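Company | About Us
October, by Nidia Puma

Trernora tests shrinkage, seam strength and colorfastness in finished clothing. Gilberto Restrepo opened the lab in Danitholm to serve small garment makers that could not meet the minimum order sizes of larger test houses. We accept single-style orders and keep a retained sample of each style for 5 years.

Woven shirts and dresses make up most of our intake. Garments are conditioned before measurement, laid flat without tension, and marked at 11 points. The same points are measured again after laundering.

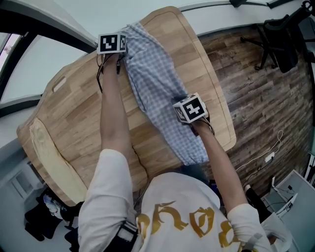 Results are reported as percent change in length and width, with the wash program and drying method listed on the first page. Raw readings are attached. Fleda, our records system, assigns each order a number that also appears on the sample bag.

The lab occupies 400 square meters at 2139 Betancur Road. Deliveries go to the side entrance before 3 p.m.

Last updated: October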